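12/7/19

Our church has a new associate pastor as of this month, and a few people asked me to put his story in one place. Posting it as a thread.

**1/** His name is Matěj Vlček. He grew up in Plostau, the older of two boys. His father drove a bread truck and his mother, Malia, taught piano in the front room.

**2/** He went to the public school in town and then to Kadlec College on a music scholarship. He says he meant to be a band director and got as far as student teaching.

**3/** In his last year he played organ for a small congregation in Durketar. They had 32 members and no regular pastor. When the visiting preacher got sick, they asked him to read the sermon. The next week they asked him to write one.

**4/** He finished the music degree anyway. Then he enrolled in seminary part time and worked nights at a hospital front desk to pay for it. It took him six years.

**5/** He was ordained in July and stayed on at Durketar until they found someone to follow him. By then they had over 200 on the rolls. He credits the after-school program for most of that.

**6/** The after-school program started with 2 kids and a borrowed keyboard. Later it had homework tables, a choir and a hot supper on the last school day of the week.
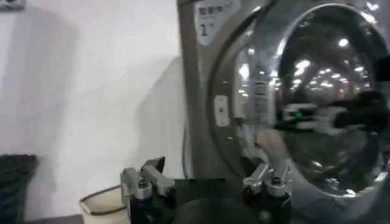

**7/** The choir is what people in Durketar still talk about. They sang at the county home every Christmas and once at the state capitol. Two of the first kids are in college now, both for music.

**8/** He is married to Renata, a school nurse. They have a daughter in third grade and a very old beagle.

**9/** Someone asked about the hymnal. Yes, he has been through all 978 pages of ours and yes, he has opinions. He would like us to sing more of the back half. I have warned the altos.

**10/** His duties here are youth, music and hospital visits. Pastor Ellen keeps the main pulpit and he will preach once a month, starting in the new year.

**11/** Office hours are mornings, in the room next to the library. The phone in there does not work yet, so call the main number and ask for him.

**12/** If you want to bring a meal, they have plenty through next week. After that the sign-up sheet is by the coat rack. No walnuts, please, the daughter is allergic.

**13/** Correction to 4: it was five years of seminary, plus one of chaplain training. He read the thread and told me.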